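Tiziana Melis wrote most of the operating rules for the computer teardown cells at Bellton, and she still keeps the first draft, which ran to 246 lines. "People stopped reading at line ten," she said. The version in use now fits on two sheets.

Melis came to the job from Bortolotti, where she trained maintenance crews. Her first rule at Bellton concerned the emergency stop. It has to be within arm's reach of whoever is closest to the robot, and the path to it stays clear. "I check the floor before I check the software," she said.

The second rule covers hard drives. Every drive gets a number in the log before it leaves the computer, and the number follows it to the shredder. The log stood at 3169 entries in January. Marisa Longo, who audits it, found two mismatches last year – both were typing errors made by hand.

Other rules are more ordinary. Power cords are pulled and the side cover is off before an arm is enabled. Grip force is set low and raised only with a second signature. Fingertips are changed at 1000 cycles, even if they look fine.

Drive handling and open desktop cases at the teardown cell.

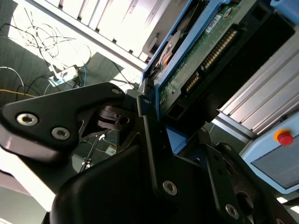
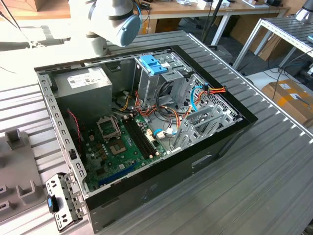
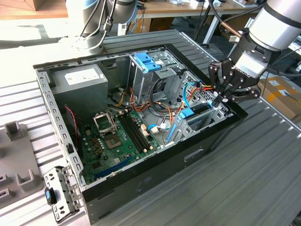 Melis would like to see the cable rule tightened next. At present it says only that loose cables must be kept out of the arm's path, and each shift reads that its own way. Longo wants a checklist with a signature. Melis prefers a marked line on the table. "We will try the line for a month," she said, "and then Marisa can tell me what she found."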